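Futari Commercials -- Submitting a Spot: Frequently Asked Questions

Who can submit a script to Futari?
Any agency or in-house marketing team with a signed Anbridge account. Freelance writers submit through an agency.

How long can a spot be?
Standard slots are 6, 17 or 85 seconds. The 85-second cut is for cinema only and must be booked before the edit begins.

What goes in the treatment?
Up to 400 words, plus one style frame per location. Dialogue goes in a separate file.

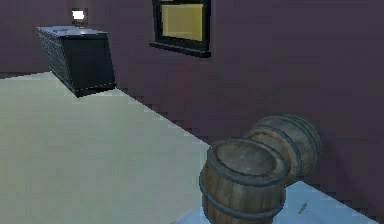 Room render: dark gray cabinet, purple wall.

Do you accept spots in more than one language?
Yes. Deliver one picture master and a separate audio track for each language. On-screen text must be on its own layer -- burned-in titles are returned.

Who clears the music?
The agency. Send the license with the final mix. Tracks from the Bernaline library are cleared for broadcast and online use but not for cinema.

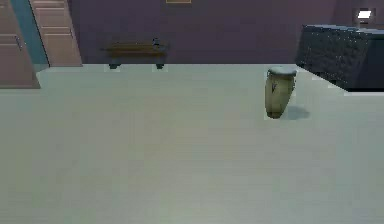

Conga drum, rendered.

Can we change the end line after approval?
Once, up to noon on the day before delivery. Later changes are billed as a new version.

Who reviews the legal copy?
Girish Bansal reviews claims and price wording. Godfrey Athumani handles talent releases and usage terms.

Why was my file rejected?
Most rejections are for loudness, a missing slate or the wrong frame rate. The report lists the timecode of each fault.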